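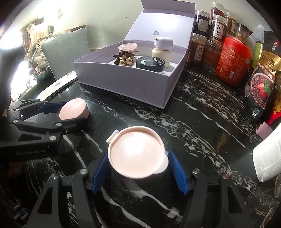

Annatjie Makhubela wrote on April 18, 2026:

> The Nerkmont baseline still uses rainfall from the old station
> record, which stops in February. If we carry that into the
> adaptation plan, the flood return periods will be too long. I
> would like the Shabalala gauge added before the draft goes out.
> Is there a reason it was left out?

Annatjie,

It was left out on account of the gap in its record. The gauge has 524 missing daily values, most of them in two blocks, and the Prorkemen method rejects any series with a gap longer than 10 days. I did not want to fill the blocks from the Bollito station, which sits much higher and gets more rain in the wet season.

I reran the fit last night with the gauge included and the two blocks masked. The peak flow for the lower reach goes from 1310 to 2000 cubic meters per second. That is a large change for one gauge, and I do not trust it yet. The upper reach hardly moves.

Two things to settle before we edit section 4:

1. Whether the datum was changed when the gauge was moved. The station log is silent on this.
2. Whether masked years count toward the record length. I assumed they do not -- the Prorkemen notes can be read either way.

If you have the survey sheet for the move, please send it to the list. Until then I would keep the current table and add a footnote giving both values. The text on drainage and crop losses can go ahead, as it does not use the return periods.

Ruairí Flanagan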